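March 16, 2019
By Nghĩa Phùng

4.2 Grip loss in cluttered picks

Of 283 picks logged at Clandach, seven ended with the tool dropped. Two of these also tripped the force limit on the Fonow wrist and stopped the arm.
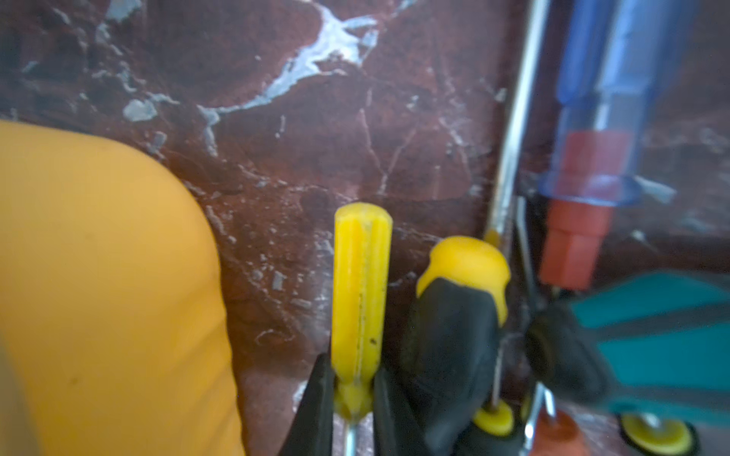
Figure 3. Wrist view: gripper fingers closed on a yellow screwdriver handle, with a second handle beside the right finger.

Faults were more common where handles stood close together — the controller read side contact as grip force and stopped closing too early.

2 comments

Vikia: Was the limit changed after June?

Lò: No, same setting.

Shares: 130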